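搜索 全文 / 标题 / 作者 请输入关键词

4 设备采购与预算

4.1 我们一开始是怎么算的

先交代一下背景。前面第3节讲了任务怎么定、住户怎么招，这一节专门讲钱。审稿时有位同行说这部分可以放附录，我想了想还是留在了正文里，理由很私心：我自己当初要做预算的时候，翻了一堆论文，方法部分写得漂漂亮亮，到了设备这里就一句“使用若干手持夹爪采集”，然后没了。若干是几个？坏了几个？谁去充的电？全都不知道。所以下面我就按我们真正走过的顺序来写，啰嗦的地方请多包涵。

项目要进61户人家采集整理类的家务动作，叠东西、归位、把靠垫摆好之类。最早那版预算是我一个人在火车上用表格拉出来的，思路特别朴素：一户两只夹爪，一左一右，按同时在外面跑的小组数乘一乘，再加两只备用，完事。那张表后来被Virgil Dobre打印出来贴在了工位旁边，上面用红笔圈了一个“2”，就是那两只备用。他是我们组里管硬件的，圈完什么也没说，我过了几个星期才明白他圈的是什么意思。

那版表格最大的毛病，是把夹爪当成一件东西来买。可是手持夹爪拆开看，机身是一样，手指是一样，中间连接的支架又是一样，三者坏的频率差得很远，供货周期也各走各的。机身基本不坏；手指磨得快，尤其是经常蹭地面、蹭墙角的那几组；支架居中，平时好好的，摔一次就可能歪。把这三样打包成一个单价，你会在机身上多花钱，同时永远缺手指。

4.2 三家供应商

询价一共问了三家，Cluvex、Jonex和Ibarra。名字写出来是征得他们同意的，价格只能写相对关系，这点请见谅。

Cluvex报的是整套，机身、手指、支架、充电座、一个硬壳箱子，一口价，看着最省心。我当时几乎就要签了。问题出在补件上：他们的手指只随整套出，单买要凑够一个起订量，而那个起订量够我们用到下一个项目去。Jonex正好反过来，什么都能单买，连一颗螺丝都能单买，但是机身的交货期他们自己也说不准，第一次说赶得上开工，第二次邮件就改成了“视排产情况”。Ibarra居中，整套比Cluvex贵一点，手指和支架可以随时补，客服回信也快（这个真的很重要！等一封回信等三天，现场就停三天）。

最后的办法有点土：机身找Ibarra，手指的补件一半找Ibarra一半找Jonex，先各要一小批样品，装上去夹一下午东西再说。样品测试那天我们把办公室里能夹的都夹了一遍，文件袋、纸杯、毛巾、外卖盒，还有Virgil的围巾。Jonex的手指装上去稍微紧一点，要用力按到底，除此之外我个人没感觉出什么差别，有一位采集员坚持说手感偏硬，我把她的意见也原样写进了验收单。

如果只让我给一条建议，那就是询价的时候先问手指能不能单买，再问整套多少钱。顺序反了的话，人很容易被那个漂亮的箱子带跑。

4.3 数量：从“够用”到“转得开”

第二版预算把机身定在40只。这个数看着多，我去财务那边解释了两回。道理是这样的：一只夹爪一天里真正握在手上的时间并不长，剩下的时间它在充电，在路上，在导数据，或者在Virgil的桌上等着重新标定。我们把一只夹爪从出库到能再次出库的整个过程记下来，发现它大部分时候都处在“有，但是现在不能用”的状态。按握在手上的时间去买，账面上够，周二早上出门的时候一定不够。

采集期是16周，中间隔着一段假期，我们把假期前后的那段时间单独拎出来排。住户那几天最愿意在家，也最不愿意被打扰，约好的时间经常临时改，一改就撞车，撞车就要多备设备。这一块我没找到什么好的公式，老老实实画了张大表，一格一格地填，哪一格填不进去了就说明设备不够。填到后来眼睛都花了，但是真的管用，比我试过的任何估算都准。

成对使用也要考虑进去。双手任务要求左右两只同步，一只坏了另一只也得跟着歇，所以备用要按对来算，单只的备用救不了急。第一版里那两只备用，说到底就是一对，全队就一对！我现在终于知道红笔圈的是什么了。

下面这个房间，用的就是这种成对的配置，地上铺席子，靠墙一条花毯子，靠垫直接放在席面上。

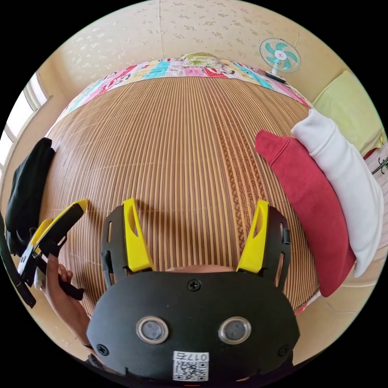 图3 席面房间中的双手持夹爪作业，近处机身贴有“017”标签及二维码。

像图3这样的房间，预算上有几笔账是在办公室里想不到的。首先是地面。我们在桌面上练熟了的动作，到了席子上高度全变了，手要放得很低，手指的尖端很容易碰到席面。编织的席面有纹理，一条一条的，蹭过去声音还挺响，我们有位采集员第一次听到吓了一跳，以为刮坏了人家的席子（没有，后来那户的奶奶还安慰她）。从那以后，凡是在地面上作业的住户，手指的消耗都单独记一栏，补件也按这一栏来订，不再和桌面作业的混在一起平均。

其次是靠垫这类软东西。红的、白的这种带绒面的垫子，夹起来比硬盒子费劲，手指要张得开，合的时候又要抓得住。夹得住夹不住是方法上的事，留到第5节去说，我这里关心的是它对采购的影响：做软物任务的小组会更频繁地检查手指和支架的连接处，检查就要拆，拆就会丢螺丝。螺丝才几个钱，可是下午在住户家里找不到一颗螺丝，这半天就没有了。后来每个箱子里都放一小盒螺丝，盒子贴在箱盖内侧，这笔开销小到我不好意思写进正式的预算表，最后归到了“其他”里。

再有就是标签。机身上那张带编号和二维码的白色贴纸，是整个项目里我花心思最多、花钱最少的一样东西。一开始我们把编号写在箱子上，想着箱子和夹爪总是在一起的嘛。结果现场一忙，箱子里装的是谁就全乱了，左手那只放进了别人的箱子，右手那只留在车上，回来以后对着一堆一模一样的黑色机身发愁。改成贴在机身上以后，出库扫一下，入库扫一下，哪只用了多少次、哪只老是出毛病，翻记录就有。做预算时请务必把贴纸、扫码用的旧手机和登记的工时一起算进去。前两项可以忽略不计，第三项不可以，登记是要占人的。

4.4 那些不到五百块的东西

我们学院的规矩是单件500元以下算耗材，走一条报销路线，以上算设备，要走招标或者比价，要签字，要入库，要贴资产标签（对，又一张标签，所以有的箱子上贴了两种，看着像行李）。这条线对预算的影响比想象的大。同样是手指，单组买是耗材，成套买就成了设备的附件，两种报法到账时间能差出一个多月去。

我的做法是把要买的东西先按“等得起”和“等不起”分开，再去看它落在线的哪一边。机身等得起，开工前老早就能定，走设备流程没关系，慢慢来。手指、电池、连接线等不起，尽量让它们以单件的形式出现在采购单上。这样做完全合规，我专门去问过，只是订单会变得很碎，报销的时候贴发票贴到手酸。如果你们单位没有这种线，恭喜，这一小节可以跳过去。

还有几样东西，第一版里压根没有，第二版里也差点漏了，我按想起来的先后写在这里：

运输箱里的内衬。原装的内衬是按一只夹爪开的槽，成对放要重新裁。我们自己裁了几块，丑，能用。

腕带。拿在手里时间长了会滑，尤其是手出汗的时候，有的人要，有的人嫌碍事，最后是谁要谁领。

鞋套和擦布。进别人家，总要有个样子。席子的地面要脱鞋，鞋套反倒用不上，袜子倒是应该带一双新的，这话是我的亲身教训，就不展开了。

延长线和插排。很多卧室里的插座要么在床后面，要么已经插着电扇和充电器，不好意思拔人家的。带一根自己的，接在客厅，省掉很多客气话。

保险。手持设备进住户家，碰坏了东西谁赔，这件事要在第一户之前说清楚。我们是通过Stidadside那边的合作框架一起买的，单独买应该会贵一些，具体我没有问到。

4.5 维护和折旧怎么摊

维护这一项，我原来写的是机身总价的一个固定比例，财务喜欢这种写法，简单。实际跑下来，维护的开销跟机身总价没什么关系，跟住户的房间关系大得多。地面作业多的那几周，手指的领用明显上去；全是厨房台面的那几周，几乎没人来领手指，倒是擦布领得飞快。所以中期调整的时候，我把维护拆成了按房间类型走的小项，每种房间先给一个底数，月底看领用再补。审计的老师开始不太习惯，后来看了领用记录也就同意了。

标定的费用也放在维护里。每只夹爪摔过以后都要重新标定，Virgil一个人做，一开始没算他的工时，觉得反正是组里的人嘛。到了二月，他桌上排队的夹爪已经放不下了，往窗台上摆，我才把这部分补进去，另外请了一位硕士生每周来帮两个下午。补得晚了，这是我的问题。写预算的人特别容易把“组里的人”当成不要钱的，希望看到这一段的朋友至少把这一行先填上，数字可以以后再改。

折旧我们按项目周期摊，没有按学校的固定年限。好处是每户的成本看得清楚，坏处是项目结束以后账面上这些机身就不值钱了，可它们明明还好好的，擦一擦接着用。下一个项目要不要把它们按零成本算进去，我和Virgil讨论了好几次，没有结论。我倾向于给一个象征性的价格，免得以后的预算看起来便宜得不真实；他觉得零就是零，多写一分钱都要多解释一遍。两种说法我都记在这里。

4.6 改版之后的预算表

最终版的表格分成五栏：机身、手指与支架、充电与运输、维护工时、住户现场。跟第一版比，机身占的比重降了不少，多出来的大头落在维护工时上，其次是手指。总额超没超？超了一点，超的那部分用差旅里省下来的补上了，住户大多在同一片城区，车跑得比预想的少。表格定稿是在10/12/22，之后只动过一次，是给手指加订了一批。

加订那次还有个小插曲。Jonex突然通知说手指的颜色可能要换，我们紧张了一阵子，颜色变了的话，画面里前后两批数据看起来就不一样了，后面训练的同事肯定要来找我。来回写了好多邮件，最后他们答应同一项目内供同一个颜色，我把这句话加进了合同的附注。各位要是也打算分批买，颜色这一条最好第一次签的时候就写进去，别等到缺货了才想起来谈，那时候对方说什么你都只能答应。

至于租还是买，我们也算过一版。Cluvex有租赁方案，短期看起来很划算，按周计费，坏了他们换。算到采集期过半的时候租金就追上买价了，再往后就是纯亏。要是只进几户人家做个预实验，我会毫不犹豫地租；像我们这样一户接一户地跑，还是买下来踏实，起码在机身上贴标签的时候不用先打电话问人家同不同意。

表格的空白模板放在补充材料里，单价都清空了，栏目保留，欢迎直接拿去改。里面有一列叫“待定”，是我自己放拿不准的东西用的，你们可以删掉。

评论 3 分享 16

相关文章
手持夹爪手指磨损的现场记录与更换周期
住户环境下双手操作数据的采集排期
小型实验室设备租赁与购置的成本比较
软质物品整理任务的动作划分
二维码标签在设备出入库登记中的使用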